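Wusura Home Handling Set: README

Maintained by the Stidodden Laboratory. Data contact: Flor Sotelo.
Last revised 21st January.

Purpose

The set supports research on learning two-handed household tasks from human demonstration. It accompanies our study of whether a policy trained only on hand-held gripper recordings can be run on a fixed two-arm robot without further teleoperated data.

Contents

The release holds recordings from 46 homes, of which 43 are used for training and validation. The remaining homes are kept for testing and must not be used to tune a model. Each recording consists of head-view video, the pose of both grippers, the opening width of the fingers and a short written task label. Tasks fall into 7 groups, listed in the file tasks.csv.

Method of recording

The demonstrator holds one gripper in each hand and works in the home as it is normally kept. Furniture is not moved and lighting is not controlled. Each gripper carries a cube printed with square markers, from which its pose relative to the head camera is worked out. Where no marker face can be read, the pose is filled in from the motion sensor in the handle and the entry is flagged as estimated.
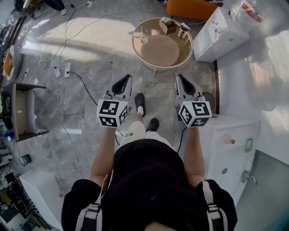

Figure 1. Head view with both grippers and their marker cubes; a round side table stands ahead of the demonstrator.

Bright sunlight and polished surfaces reduce the number of usable marker readings. Affected recordings have been kept, and users who need clean poses should filter on the field pose_source.

Results

The baseline is the Hwang policy, trained for four days on the training homes. It performed best on picking and placing single objects. Performance fell markedly on tasks in which one hand must steady an object for the other. Full tables are given in the folder results.

Known limits

All homes are in the Clendmont area. Left-handed demonstrators are under-represented. Recordings made before July use an older finger pad, and their opening widths should not be compared directly with later ones.

Access

The set is available for non-commercial research on signature of the user agreement. Errors should be reported to the data contact, quoting the recording number.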